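About Totetti

Totetti is a small publisher of books and reports on state and local politics. Our office is in Brivville, on the second floor of 2341 Cluklow Avenue. We publish in print and as e-books, and we put out a newsletter called Testa that goes to subscribers four times a year.

Most of what we print deals with decisions made close to home: how a county draws its district lines, who gets appointed to a water board, what a city pays for when it sells bonds, how a recall petition gets counted. Larger publishers rarely take these subjects on. The audience for a book about one county's redistricting fight is small, but the people in it tend to want the whole story, with the documents.

How we started

The company began with a single title, a history of the Brivville charter vote. The manuscript had been turned down by several houses, all of which said the same thing, that it was too local. The first printing was paid for out of pocket and sold from a folding table at the county fair and through two bookstores, one of which has since closed. It sold out by the end of the summer. A second printing added an index and corrected the ward map on page 88, which had the river on the wrong side of the old mill district. We still get letters about that map.

The second book came from a reader of the first, a retired clerk who had kept copies of every public notice her office sent out. The third was a collection of city council minutes with notes. After that we rented the office, and we have been there ever since.

What we publish

Our list has four parts.

County histories. Single-volume accounts of how a county has been governed, from its first commission to the present. Each one has a full list of officeholders, with dates, and the text of the major ordinances. These are slow books. The Cluklow County volume took longer than any other we have done, and a good part of that time went to waiting for records requests to come back.

Document readers. Collections of primary material on one dispute or one decision, printed in order and with short notes. We print letters, petitions, hearing transcripts, and memos in full wherever we can. If something has been blacked out by the agency that released it, we show it that way on the page.

First-person accounts. Memoirs by people who ran for office, worked on a campaign, served on a jury or a board, or spent years trying to get an answer from a public agency. Many of these authors have never published before. We work with them on structure and fact checking, and we leave the opinions alone.

Voter guides. Short paperbacks on how local elections work, sold at cost to libraries and civic groups. The guide to filing for office is the one we reprint most often.

Testa

Testa is the newsletter. It runs sixteen pages and is mailed in a plain envelope. Each issue has one long article, a column on public records, reviews of books from other small presses, and a page of corrections. A subscription covers a full year. Back issues are available from the office while they last, and the early ones are mostly gone.

We don't endorse candidates in Testa or anywhere else, and we don't take paid political advertising. Letters are welcome and we print as many as will fit. Please keep them under 300 words and sign your name. We will call to confirm that you wrote it.

The records room

Along with the books, we keep the papers that went into them. The records room holds 3065 scanned items and a larger number that have not been scanned yet. They include campaign flyers, sample ballots, precinct maps, meeting notices, and correspondence given to us by authors and their families. Anyone can use the room by appointment. There is a copier, which costs ten cents a page, and a long table near the window.

We accept donated papers that relate to public life in the area. Before you bring anything in, please write and tell us what you have and how much of it there is. We can't take framed items, trophies, or yard signs, and we can't give an appraisal for tax purposes. If a collection would be better off in a university library, we will tell you so and help you contact one.

How we check facts

Every manuscript goes through the same process. The author gives us a source list. A reader who had no part in the writing goes through the text line by line and marks each name, date, vote count, and dollar amount against that list. Anything that can't be matched is either sourced again, changed, or taken out. People who are criticized in a book are contacted before it goes to print and given time to answer, and their answers are printed if they want them to be.

We make mistakes anyway. When we learn of one, it goes on the corrections page in Testa, and it is fixed in the e-book right away and in the print edition at the next printing. If you have found an error, send us the title, the page number, and the correct information with a source.

Submissions

We read proposals all year. Send a cover letter, an outline, and one sample chapter by mail or e-mail. Tell us what records you have used and where they are kept. We don't need an agent and we don't charge reading fees. We also don't publish fiction, poetry, or books on national campaigns, even good ones — other presses do that work and have the sales staff for it.

Expect to wait three months for an answer. If you haven't heard by then, please write again. Authors receive a contract with a royalty on every copy, starting with the first, and keep the right to use their own research elsewhere.

Ordering

Our books can be ordered from any bookstore, from online retailers, or from us. Orders placed with the office ship within a week. Libraries, schools, and reading groups that order five or more copies of the same title get a discount. We take checks and cards. Returns are accepted if the book is in salable condition and you include the packing slip.

Review copies go to newspapers, radio programs, and teachers who are considering a book for a class. Ask on letterhead or from a work e-mail address, and say where the review will run.

Talks and visits

Several of our authors speak at libraries and schools, and a few will travel outside the county. Ask us for the current list. Most talks run an hour with time for questions, and books are usually on sale at the back of the room. We ask the host to provide a microphone if more than thirty people are expected.

Office hours are 10 to 4 on weekdays, and we close for lunch. The street door is marked 2341 and the buzzer is labeled Suite 311. Parking behind the building is shared with the dentist downstairs, so please use the spaces along the fence.

Page updated 2026-02-13 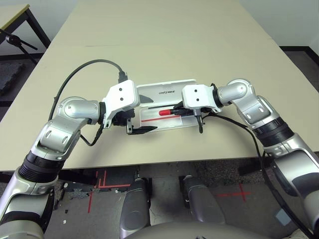
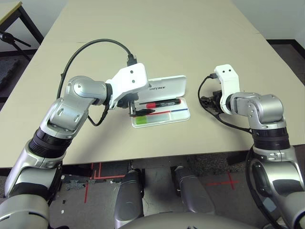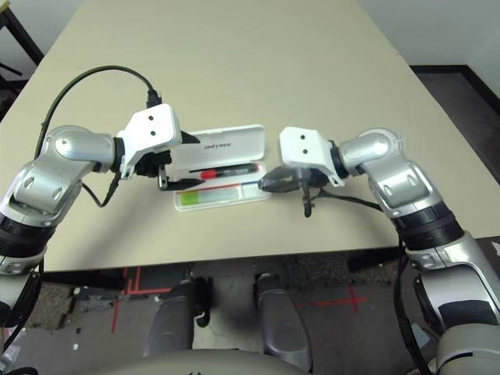
Two robotic arms over a beige table.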